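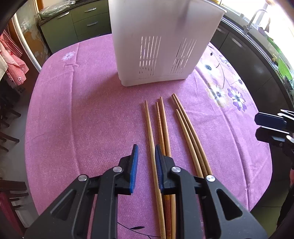

Flukunex Table Tasks, second edition (Drovham)
Reviewed for the Skillcombe Robotics Club pages
Posted 3/24/25
Price paid: £37, plus postage
Score: 7 out of 10

Anyone who has sat through a beginners' robotics term knows how it goes. There is a line-following buggy. The buggy follows the line. Someone draws a harder line. By May the buggies are in a crate and half the group has remembered a prior commitment to badminton.

Our student project this year is different in that it has no wheels and a great many chopsticks. The idea is to build up a set of recordings of ordinary table jobs, done by people holding grippers, and then see whether a small model can learn anything from them. We had the grippers and we had the students. We were short of a plan for what to pick up, in what order, and how to tell afterwards whether we'd done it properly, and so I bought one.

Flukunex Table Tasks is a box of cards, a ring-bound guide and a code for some labelling software. It works with whatever grippers you happen to own, or so the lid says, and I've no complaint on that score. The cards are the main thing. Each gives you a job on one side (lift, sort, hand over, put away) and on the other a list of ways to vary it, so that you don't end up with a hundred recordings of the same person doing the same thing in the same mood.

The box

A sturdy box with a lid that fits, which I mention in view of the first edition. The cards are thick, wipeable and rounded at the corners. They come held together with a paper band that tears the first time you look at it, and after that you need your own elastic band. The guide lies flat when open. Whoever insisted on the ring binding should be given a rise.

There are no objects in the box. I had missed this. The lid shows a handsome set of cups, blocks and cutlery, and under it in type suitable for an insurance policy are the words "household items not supplied". Drovham's view is that you should use what's in the kitchen. I came round to this in the end, but it took me until the second evening, and I'd have liked to be told before I had my card out.

The chopstick cards

I'm going to spend most of this review on the chopstick set, as it's what we have done most of and what the students argue about most.

The first card has you lift a single chopstick from a flat table and put it down again. It sounds like something to get through before the kettle boils. A chopstick on a table is a miserable object to grip. It is thin, it rolls, and there is next to nothing under it for a fingertip to get hold of. If you come down with the fingers a touch too wide you push it along, and if you come down at an angle it turns like a compass needle and points at whoever is laughing. The card's advice is to line both fingers up with the length of the stick, one either side, and look before you close. It's good advice, and I watched every student ignore it and then rediscover it as their own.

The later cards add more sticks, then ask you to sort them, then to put them upright in a holder. You are told to use "chopsticks of mixed appearance". We had no trouble there. The drawer gave us pale ones, dark ones and one or two with patterns on them, the usual family collection in which every pair has been through a divorce. The guide explains that a mixture is useful for the model. It's useful for the students too, who can say "the dark one with the rings" and be understood across a table.

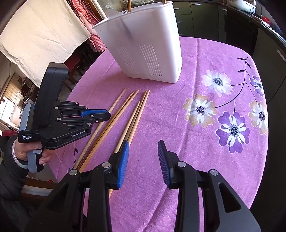
Both grippers over the sorting card. The holder at the back is a white slotted container with utensils in it.

Two hands is where the pack earns its money. Most of what I've bought for the club over the years assumes one arm, one object and a great deal of patience. Here there is a proper section on working with a gripper in each hand: when to let one hold still while the other moves, how close to let them come, how to avoid parking one across the view of the other. That last one has its own card, titled "Mind Your Elbows", and Deolinda Amaral has asked to have it laminated and hung round certain necks. She takes the practical sessions and has seen things.

The trouble with "a plain surface"

The guide is firm that you should begin on a plain surface. Ours is a tablecloth with flowers and curly stems on it, and a thin dark stem printed on cloth looks, in a recording, more like a chopstick than you would wish. Card 2 suggests you "remove patterned coverings". I put this to the owner of the table and will not be putting it again.

We carried on with the flowers. I can't tell you yet whether it did the results any harm. I can tell you that the creases were more of a nuisance than the pattern, as a stick that settles against a fold in the cloth sits differently from one lying flat, and the students started smoothing the cloth between goes without being asked. The guide says nothing at all on cloth. It could do with half a page.

The holder cards also assume a narrow pot with nothing in it. A real utensil holder has utensils in it, handles leaning out in all directions, and getting a chopstick in past a spatula is a different job from dropping it into an empty jar. We wrote our own card for that. It has more crossings-out than words, and I'd say it is the best one in the set.

The software

Oh dear.

The labelling program does three things: it plays a recording back, lets you mark where each part of the job starts and stops, and keeps a tally against your target. It does the first well. The marking is fiddly but you get used to it, provided you never press the space bar, which plays, pauses, or moves you to the next recording without saving, according to a logic I haven't been able to establish. Arnel Mercado has a theory that it depends on which pane you last clicked. He is seventeen and has explained it to me slowly, twice.

The tally is set to 2,000 recordings and can't be changed. I understand the thinking, in that models are greedy. For a club that meets after tea it means a progress bar which has spent the term looking like a rendering fault. One of the parents asked whether it was broken. I wrote to Drovham asking for an adjustable target and had a quick and friendly reply to say that they liked the idea. That was some while ago.

Export is fine. The files come out with sensible names, they open in other things, and nobody's afternoon was lost to them. I've learnt to be grateful for that.

Against the Dumlao set

People will ask, so: I've also used the Dumlao pack, borrowed from a neighbouring club. Dumlao includes the objects, and they are lovely objects, chunky and brightly coloured and shaped so that a gripper could hardly miss them. Beginners do better with it on the first evening. The students were bored with it by the third, and the model they trained was very good at picking up chunky bright objects made by Dumlao.

If you have younger children or only one session, get that one. It costs a good deal more, mind, and you'll be looking for the yellow cone under the sofa for the rest of your life.

How it went down with the students

Mixed to begin with. There was a feeling, expressed quite openly, that a robotics project ought to have a robot walking about in it, and that moving chopsticks around a kitchen was something they could be made to do at home for nothing. That faded once the sorting started. Sorting turns out to be competitive. I hadn't planned for it to be, and the guide specifically warns against it, on the grounds that people who are racing make jerky recordings. They do. We had an evening's worth of very fast, very jerky recordings, with commentary, and had to have a talk.

What has stuck with them is how much goes on in a job they'd never thought about. Arnel's notes on picking up one chopstick run to a page and a half. He has a diagram. He has given the approach angles names.

Niggles

The cards are numbered on the job side only, so if you've got the variations side up you have no idea which one you're on.

The guide uses "episode", "take" and "recording" for the same thing, sometimes in one paragraph.

No card for left-handers. Deolinda is left-handed and has been adding her remarks in biro.

The software code covers two computers. We asked about a third and were quoted a price I'd rather not type.

Should you buy it

If you already own grippers, have a table you're allowed to use and can put up with the space bar, yes. The cards are clearly written, the two-handed section is the best I've come across for a club our size, and there's enough in the box for a long project. Take a mark off for the software, another for the picture on the lid, and a third for the paper band.

I've marked ours with the club's name and it lives on the shelf above the buggies. Members can borrow it between meetings if they sign the book. Please put the cards back in order, and if you have Card 2, Deolinda would like a word.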